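Packing a box so it arrives – my notes, 14 minute version

Slide 1. Say hi, say thanks for having me, check the people at the back can hear. I always forget that bit.

I've been packing orders at Flurkis for long enough that I dream in bubble wrap. In December we sent out 613 parcels, mostly mugs and small lamps, and I packed a good share of them with my own two hands. So this is a talk from the bench. If you came for supply chain strategy, the Skedix talk is down the hall and I won't be hurt!

Slide 2. Start with the box, before the thing you're putting in it.

Most people grab the item, grab a box, drop it in and then start stuffing paper down the sides. I did it that way for my whole first winter. Now I open the box first, fold all the flaps out flat and have a proper look inside. Are the bottom flaps meeting in the middle? Is there a gap you can get a fingertip through? (Hold up the bad one. Pass it around. Ask for it back, they never give it back.) 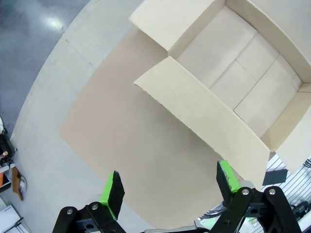
Slide 3: Open box, flaps folded out, flat sheet of cardboard underneath.

Leave this one up for a bit. Look at the seams on the bottom, where the flaps meet. When I tape, I go straight down the middle seam and then across both ends, and I want the tape to run a hand's width up the wall on each side. One strip down the middle is fine for a sweater. It isn't fine for a lamp base.

Now the flat sheet. I love a flat sheet of cardboard. Under a box it saves your table from the knife, and you can cut it down for a false floor or a divider, or roll it around something tall. We used to send ours straight to recycling and then buy dividers – I still get a bit warm thinking about that.

Mention flap edges too. A rough edge on a flap doesn't bother me. A crushed corner does, and that box goes in the pile for returns to our own stockroom.

Slide 4. The shake test. Do it live with the Itanico carton. Close the flaps, no tape yet, pick it up, give it a gentle shake next to your ear. If you hear anything move, open it and add paper at the bottom first, then the sides, then the top. People always add it at the top!

Slide 5. Room around the item. I like two fingers on every side, three for glass. Somebody will ask about peanuts. I don't use them, they drift, and they get in my socks.

Slide 6. Heavy stuff. The Sastry boxes we use are the double-wall kind, and I keep them for anything over 20 pounds. If the order tops 30, I split it in two and write "1 of 2" on the side in fat marker.

Slide 7. Questions. Tape samples are on the table by the door, take some, and please put the knife back in its cover.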